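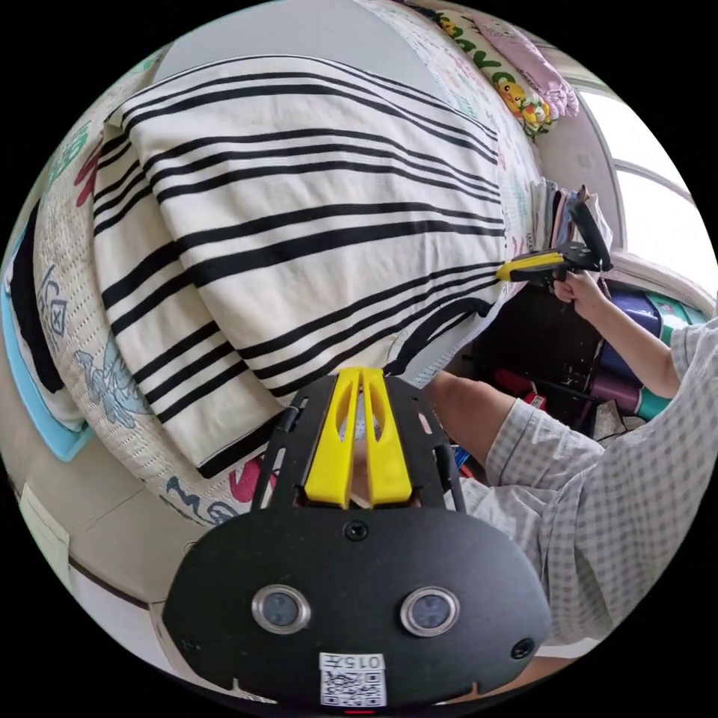
Soft fingers lose on paper and win on laundry, and I wish people would stop picking grippers off the paper. I've had two sets on the handhelds for most of May, the Arnum hard jaws and the slotted yellow ones from Gramari, and the spec sheet told me almost nothing I needed. Arnum wins grip force. Wins repeatability. Wins weight by 58 grams. Then you take both to a real bed, a striped blanket thrown over a printed quilt, a pile of folded clothes at the edge, and the ranking flips. The long slot up each finger lets the thing give a little when you come in at a bad angle. And on a bed every angle is bad.

I ran 154 grabs with each. Blanket edges, pillow corners, single shirts off a stack. Not science, no blinding, same tired arm doing all of it. Hard jaws missed or dropped 58. Yellow ones missed 15. I don't care much if your numbers come out different, the gap is too big to be my wrist.

The usual answer is "just tune the approach." Fine. Tune it for a towel and then hand it a quilt. I spent a whole Monday doing that with the Miranda controller and got one nice setting for towels. Anything thicker, back to pinching air.

What bugs me more is how we compare at all. Blocks. Always blocks, and a foam ball if somebody is feeling generous. The Prummont test kit is a lovely box of rigid shapes and it will tell you, very precisly, which gripper is best at rigid shapes. Nobody I build for needs help with a cube. They need help with the bed.

Soft fingers do have problems. They wear at the tip - mine are already scuffed - and they twist under a heavy load, so a full basket is out. Thin cotton slips sometimes and you don't feel it go. If your job is boxes on a shelf buy the hard jaws and don't write to me.

But two handhelds going at once, one each side of a blanket, that's where I changed my mind for good. With hard jaws one side always lets go when teh other pulls. With the yellow fingers both ends mostly stay put and I can get a fold done before my shoulder complains.

So test on cloth first. Borrow a blanket if you have to. The cubes can wait till after lunch.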